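Re: [grippers] Finger pads slipping on thin cotton
From: Meirion Ruddock
To: the Skurkside workshop list
July

> I printed the second pair of fingers and they hold a box fine, but anything
> thin just slides out the moment I pull. Cloth is the worst. Do you squeeze
> harder, change the pad, or what? Also is your trigger spring the 200 g one
> or did you swap it? Mine feels mushy.
> Lanz

Hi Lanz, and everybody else who's been poking me about the fingers!

Yes, I swapped the spring. The 200 g one was in there all through the first version and mushy is exactly the word. I'm on the 480 g now and my hand gets tired sooner, but the jaws close when I ask them to (and I can still do a whole evening of it if I stop for tea). Sornano sells them in bags of 3, so if you want one, shout and I'll drop it in your cubby.

On the slipping, I don't think squeezing harder gets you very far. What helped me was letting the tips come together in a proper V, so the cloth gets pinched right at the ends and doesn't ride up between the arms. I also stopped trying to do cloth with one gripper. Two of them, one in each hand, pull it taut between them and then lay it down. Much easier to keep hold of when you can feel both sides.
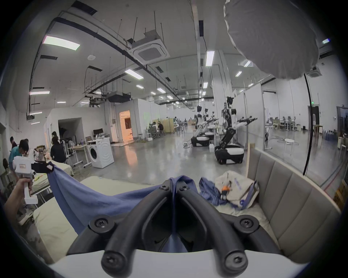 Filed under: Grippers / Soft stuff

So the blue cloth over the mattress is the test I keep coming back to. One tool takes the corner, the other pinches further along, and you want the part between them tight while the rest hangs in a fold. If the corner goes first, look at the tip on that side before you touch anything else. I wasted a whole evening re-printing arms when all I had was one tip sitting a hair crooked.

Screws at the joints: snug, then back off a touch. I had mine cranked right down and the fingers wouldn't curve around anything. Meanwhile the Nireck file everyone is sharing has the holes a bit tight for the screws I use, so run a drill through first or you'll split one like I did, and then say words.

Print time on my machine was 228 minutes for a pair of arms, slow profile. I know you can go faster, I've tried, and the layers came apart at the second joint.

Could you send me a picture of your pads from the side? And which screws you used, the long ones or the short ones? I'll bring my spare tips next time I'm in and we can swap them over and try your cloth.

Meirion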